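Pollance 2: moving the clock problem out of the training loader
15/05/2024

The old version of Pollance resampled everything at load time. You pointed it at a directory of recordings from the hand-held grippers, it opened each episode, interpolated the pose and finger-width streams onto the camera timestamps, and handed the result to the trainer. This was fine while the episodes were short and all came from one hand. With two hands it stopped being fine, and I have spent most of the spring taking it apart.

The change in one sentence: alignment is now a separate offline step that writes its result to disk along with a record of what it did. The loader reads aligned data or it refuses to start.

Why the loader was the wrong place

Each gripper has its own stream: pose, finger width, status word. The head camera is a third source. All of them get stamped on arrival by the logger, Plikeck, and arrival is a poor substitute for capture. The offset between the two depends on buffering, on how busy the USB controller is, and on what else the recording machine has decided to do at that moment.

For a single gripper a constant offset against the camera is tolerable. The policy learns a slightly late hand and you compensate at deployment. For two grippers the offsets are different, and the relative timing between hands becomes part of what the policy learns. If one hand steadies a pouch and the other turns the cap, 20 ms of relative error changes which hand appears to move first. The old loader interpolated across this without complaint. It had no idea there was anything to complain about.

I found the problem by plotting left and right finger width for the synchronization gesture at the start of each episode, where the operator closes both grippers together. People don't close both hands at exactly the same instant, so a small spread is expected. The spread I got had two clear peaks. One peak was human. The other followed whichever gripper had been plugged in second.

What the aligner does

It runs per episode and has three stages.

First it estimates clock drift for each device from the device's own counter against arrival time. I fit the lower envelope of the arrival delays and ignore the rest. A packet can be late by any amount but it can't be early, so the earliest arrivals are the ones that carry information. A least-squares fit through all the points is pulled upward by every stall and looks convincing while being wrong. I had a least-squares fit in there until November.

Second it estimates a fixed offset per device against the camera. Image motion around each gripper is correlated with the speed from the pose stream, and the peak gives the lag. The flat gray plate on top of each gripper is the easiest thing to track. It is rigid, has high-contrast screw holes, and stays visible in most poses where the fingers are hidden by whatever they are holding. I tried tracking the fingers first. Black fingers against the black parts of the body give very little gradient to work with, and when they close around a soft package the tracker prefers the printing on the package.

Third it writes the corrected streams at their native rates. Resampling still happens in the loader, where it belongs, because the model people change their minds about the rate every other week. What has moved is the decision about when things happened.

Soft packages and the width signal

Finger width is used downstream as a stand-in for grasp state. With rigid objects this works: width falls, hits the object, stops. You threshold the derivative and get a contact time.

A squeezable food pouch doesn't stop the fingers. Width falls, slows down, continues to fall as the contents move out of the way, and then drifts for as long as the operator keeps holding. The old segmenter saw the slow part as an approach and the drift as a series of separate regrasps. On one set of pouch recordings it cut single grasps into 5 segments, each one labeled with confidence.

I replaced the threshold with a small hidden Markov model over width, width rate, and wrist speed. The states are open, closing, holding, and releasing. Holding is allowed to have a nonzero width rate, and that is the whole fix. The transition probabilities are hand-set. I looked at learning them and decided that a table I can read in a text file was worth more than the small gain in boundary accuracy.

The idle hand needs its own treatment. In many episodes one gripper sits open over the table and does nothing for a long stretch while the other one works. The operator's hand still moves a little. If you normalize each stream by its own variance, which the old code did, that tremor gets scaled up until it looks like purposeful motion. Pollance now normalizes with statistics from the whole dataset and marks stretches under a speed floor as idle. The mask is stored with the episode. Whether to train on idle stretches is left to whoever is training. My own preference is to keep them, as a policy also has to know when to leave a hand where it is.

Table frame

Poses come out of the tracker in a frame that depends on where the tracker was started. For planning in Mokside I need them relative to the table. The previous arrangement was a calibration file which someone had to remember to update, and the modification dates on those files tell their own story.

The new version estimates the table frame from the recording. It fits a plane to low gripper positions, then fixes the in-plane axes using the front edge and the cable grommet near the back of the tabletop. The grommet is a good landmark: round, cut into the pale tabletop, off center, so it also resolves the left-right ambiguity. The pieces of tape at the front corners are a secondary check. They are used only for a residual and never for the fit, as tape can be peeled off and put back somewhere else. If the residual is above a limit the episode is flagged and Mokside won't take it.

There are failure cases. An object set down over the grommet will hide it for the whole episode. In that case the aligner borrows the frame from the nearest episode in the same session, and says so in the log. A jar with its lid standing open gave me an amusing afternoon as a false positive - a rim seen from above is an ellipse too, and the detector scored it higher than the real hole. I now restrict the search to the back part of the table plane. This is a hack and is commented as such.

Results, such as they are

I reran 300 bimanual episodes through both versions. The second peak in the synchronization plot is gone. Segment boundaries on soft packages agree with hand labels well enough that I have stopped checking each one. Lenuța Nistor, who labels the boundaries and is stricter than I am, still disagrees with the model on releases. She marks a release when the package starts to move relative to the fingers. The model marks it when the fingers start to open. Both are defensible. I added her definition as an option and haven't decided on a default.

Replay in Mokside is less jittery, though I can't say how much of that is alignment and how much is the table frame, having changed both in the same branch. Don't do that.

Throughput is worse. Image tracking costs more than interpolation did, and the aligner has to decode every frame. It is paid once per episode and the result is cached, keyed on the hash of the raw file and the aligner version. Changing only the segmenter settings does not invalidate the tracking results. In the first draft it did, and a one-line edit to the transition table cost me a night of compute.

Notes for anyone upgrading

The loader no longer accepts raw directories. Run pollance align first, then pollance check. The check command prints drift, offset, and table residual for each episode and exits nonzero if any of them is flagged, so it can go straight into a job script.

Recordings made before the Plikeck logger kept the device counter can't be drift corrected. They can still be offset corrected. The aligner will process them if you pass --no-drift, and the flag is written to the output so that you can't lose track of it later.

The old calibration files are ignored. If your fork depends on them, the Barua export script still reads that format and can convert a session in one go, with the axis order swapped to match the new table frame.

Still open: partial occlusion of the plate when the hands cross, and the offset estimate for episodes where one gripper barely moves. With too little motion the correlation peak is flat and the lag is meaningless. For now the aligner falls back to the session median and lowers the confidence value. I have a half-finished branch that estimates one offset jointly over a session, with a prior on the change between episodes.
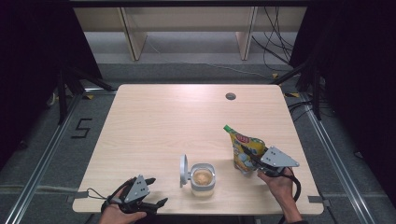
7 min read

Right gripper on the pouch, left one open and empty. Both plates are in view, so the tracker has what it needs. The grommet is clear too, and the open jar is well outside the search region.

Filed under: pollance, time sync, bimanual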